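# Speisepilze lagern, putzen und trocknen

Diese Seite sammelt, was sich bei uns in der Küche mit Zuchtpilzen und getrockneten Waldpilzen bewährt hat.

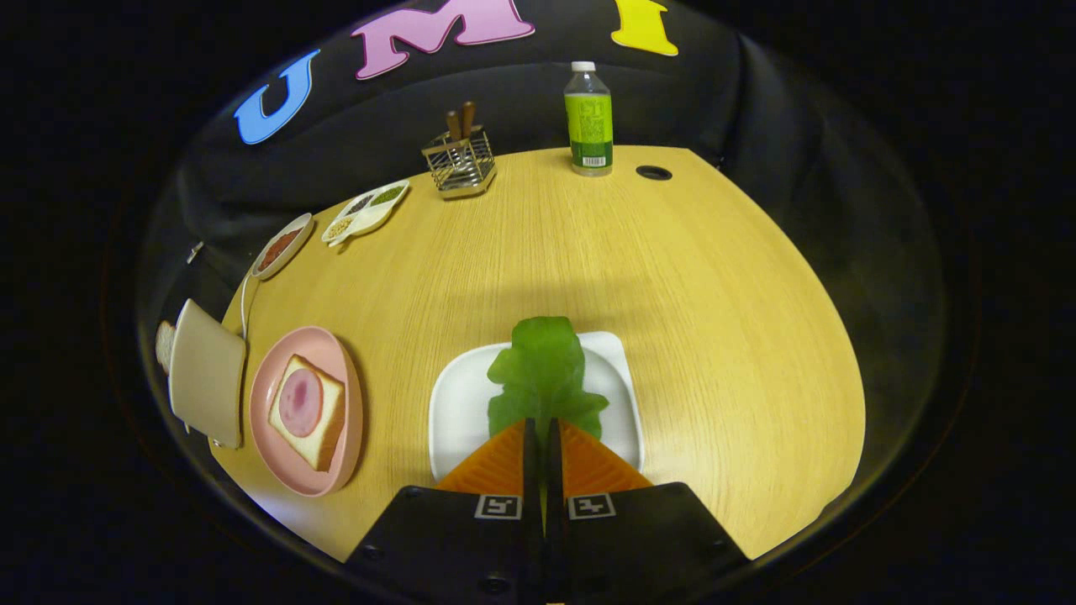
Es geht um Champignons, Kräuterseitlinge, Austernpilze und Shiitake, dazu um Steinpilze vom Markt. Wer selbst sammelt, lässt den Korb von einer Pilzberatung durchsehen, bevor etwas davon in die Pfanne kommt.

## Einkauf

Frische Champignons haben einen geschlossenen Hut und einen festen Stiel. Die Schnittfläche am Stiel darf leicht bräunlich sein, schmierig darf sie nicht sein. Pilze in Folienschalen immer umdrehen: Steht unten Wasser, liegen lassen. Austernpilze reißen am Rand schnell ein, das macht nichts. Riechen sie fischig, gehören sie in den Müll.

## Im Kühlschrank

Folie sofort entfernen. Die Pilze kommen in eine Papiertüte oder in ein Küchentuch und dann ins Gemüsefach, nicht neben Äpfel oder Zwiebeln. Champignons halten so drei bis vier Tage, Kräuterseitlinge meist eine Woche. Austernpilze am besten am nächsten Tag verbrauchen.

Myrto Makris legt unter die Pilze noch ein gefaltetes Blatt Küchenpapier und wechselt es täglich. Bei sehr feuchter Ware bringt das einen Tag mehr.

## Putzen

Eine weiche Bürste oder ein Pinsel reicht für Zuchtpilze. Erdreste am Stiel mit einem kleinen Messer abschaben, das Stielende dünn abschneiden. Shiitake-Stiele sind zäh und werden ganz herausgedreht -- für Brühe kann man sie aufheben.

Stark sandige Pilze dürfen kurz in kaltes Wasser. Danach gleich auf ein Tuch legen und erst in die Pfanne geben, wenn die Oberfläche trocken ist.

## Braten

- Pfanne ohne Fett heiß werden lassen, beschichtete Pfannen nur mittelheiß.
- Pilze in einer Lage hineingeben, lieber in zwei Durchgängen braten.
- Erst rühren, wenn die Unterseite braun ist.
- Butter, Salz und Knoblauch kommen zum Schluss dazu.

Shiitake immer gut durchgaren. Roh oder halb gar können sie bei manchen Menschen einen juckenden Hautausschlag auslösen. Auch Austernpilze essen wir nur gegart.

## Trocknen

Die Scheiben sollten 3 bis 5 mm dick sein. Im Dörrgerät bei 45 Grad trocknen, im Backofen bei 50 Grad Umluft mit einem Kochlöffel in der Tür. Fertig sind sie, wenn sie beim Biegen brechen. Fühlen sie sich noch ledrig an, weitertrocknen.

Unser Gerät ist ein älteres von Rikby mit fünf Einschüben. Beim letzten Durchgang im Oktober blieben von den Steinpilzen 164 g übrig, von den Kräuterseitlingen 144 g. Beides passte in 2 Schraubgläser. Die Gläser beschriften und dunkel stellen. In der ersten Woche ab und zu hineinsehen: Beschlägt das Glas innen, müssen die Scheiben noch einmal in den Ofen, bei Schimmel den ganzen Inhalt wegwerfen.

Zum Einweichen genügen 20 bis 30 Minuten in lauwarmem Wasser. Das Einweichwasser durch einen Kaffeefilter gießen und mitkochen.

## Einfrieren

Champignons werden roh eingefroren oft schwammig. Besser vorher in Scheiben schneiden, anbraten, abkühlen lassen und flach in Beuteln einfrieren. Zum Kochen unaufgetaut in die Pfanne geben.

## Reste aufwärmen

Ein fertiges Pilzgericht darf am nächsten Tag noch einmal auf den Herd, wenn es zügig abgekühlt und danach durchgehend im Kühlschrank gestanden hat. Beim Aufwärmen soll alles richtig heiß werden, mindestens 70 Grad. Was auf dem Buffet stand, heben wir nicht auf.

## Pilzpulver

Bruch und Krümel aus den Gläsern kommen in die Kaffeemühle. Die Mühle danach mit einem Löffel rohem Reis reinigen, sonst schmeckt der Kaffee nach Steinpilz. Ein Teelöffel Pulver reicht für eine Soße für vier Personen -- immer mitkochen, nicht roh darüberstreuen.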